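Urkar, part 4: cables, fingers and the cup problem

02/12/2023

The second arm is back on its mount and both sides home without faults. Most of August went into the base, so this was the first long stretch of work on the grippers themselves.

The old fingers were short and blunt. They handled blocks well and were poor at everything else. I redrew them long and narrow, tapering to a point, and printed them in black. They flex more than I would like at full grip force, so the current limit on the finger motor is now 490 mA. Above that the tips splay and the grip gets worse.

The housings are a simple white print, held on with screws you can reach from outside. I should have done this from the start. On the previous version, swapping a finger meant pulling the wrist.

Cable routing is still the weak point. Each gripper cable runs along the outside of its arm with a slack loop, and the slack has to cover the worst-case elbow pose. With too little, the connector takes the load. With too much, the loop wanders into the workspace. Milovan Halilović suggested a spring-loaded guide of the kind Pruvost sells, but at 30 each I will try printing one first.

For test objects I use whatever is in the house. Plates are hard to pick up flat, and glasses with folded temples are worse. A cup held by the rim is the current benchmark: the left arm grips it, tilts it and holds for 13 seconds while I log the finger position. Slip shows up as a slow drift in the log well before it is visible.

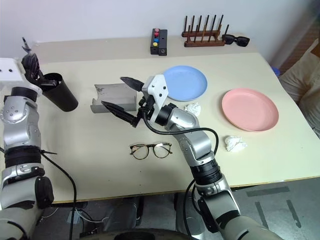

The drift is worse on the left arm. I suspect the finger pads, which came from an older batch, but I have not swapped them across to check. The joint encoders agree with each other to within 2 counts at rest, so I am not looking there yet.

Next is the wrist camera bracket — the Brarum one does not clear the new housing — and then a proper strain relief at the shoulder. STL files go up once the finger root stops changing.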